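Practical Robotics, Room 712
Handout 4: Two arms and one cloth
Prepared by Nathalie Cormier. Lab assistant: Ornella Testa

Please read this handout before you come to the lab. The exercise continues Handout 3, where each team moved small blocks with one arm. Now we use both arms of the Ralano station, and the object is soft. A soft object changes its shape each time you touch it, so the positions you saved last week will not help you much.

1. What each team must do

Each team works for 12 minutes at the station. One student drives the left arm, a second student drives the right arm, and the others write the log. The cloth starts crumpled. The final state is a cloth folded once, with the two short edges together. It is allowed to be not perfect. A corner which is wrong by the width of one finger is still accepted.

2. Before you start

Check that the name of your team is written in the recording program. Last year one team recorded the whole session under the name "test", and we lost a long time to find it again.
Move both arms to the home position.
Open both grippers completely.
Say aloud "ready left" and "ready right". Only after this the log starts.

3. Working with the two grippers close together

Most of the mistakes happen when the grippers meet over the cloth. Please keep these rules:
Only one arm moves when the grippers are near each other. The other one waits.
Approach from the side and not from the top, where the cables of the other arm hang.
Close the fingers slowly. If you catch the finger of the other gripper, press stop and open. Do not pull.
Look at the wrist view also, not only at the big screen. In the wrist view your own two fingers are always at the bottom, and you judge from them how far is the cloth.
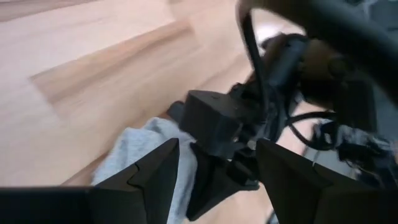 4. Blurred pictures in your recording

When the wrist turns fast, the picture is smeared and the edge of the cloth is difficult to find. In your log, mark each part where you cannot say which fold is on top. Do not delete these parts. We will need them in November for the exercise about filtering.

5. What to hand in

The log, one page for each team, and a short text (two paragraphs are enough) about one grasp that failed. Write which arm was moving, which was waiting, and what you would try next. Send it to Ornella before the next lab.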